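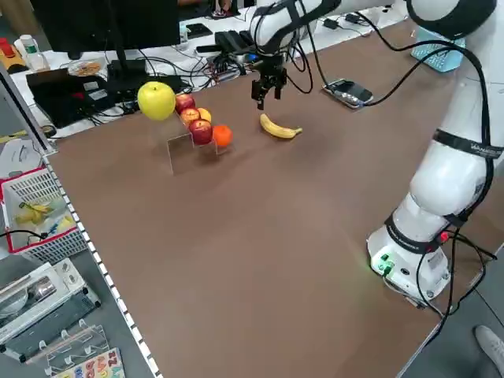 Progress report to Flolis, 07/05/2026
Project: Miltumura fruit table, Flemcombe

1. Display
The apples now stand on a clear stand with steps, so the small ones are not hidden behind the big ones. The banana lies beside it, directly on the table. We tested 2 stands before we decided, and the cost stayed inside the March budget.

2. Weighing and packing
The second arrangement has a small kitchen scale near the banana and a light blue basket in the middle of the table. The bottles have their own clear rack. We have written 46 of the 121 weight cards – the rest will follow when the citrus list from Cusi is complete. 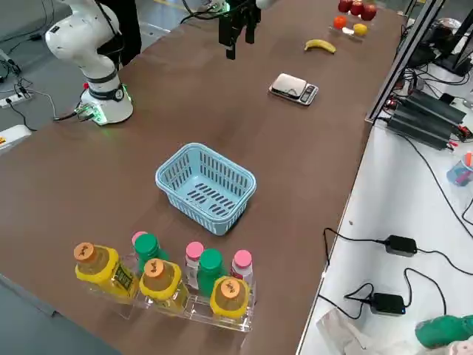 Rahel Berchtold has read the draft and asks that the scale and the basket stay close together, and that the bottles get their own list in the next report. We agree with both points and will change the table plan accordingly.

3. Next steps
Finish the weight cards and order labels for the steps of the stand.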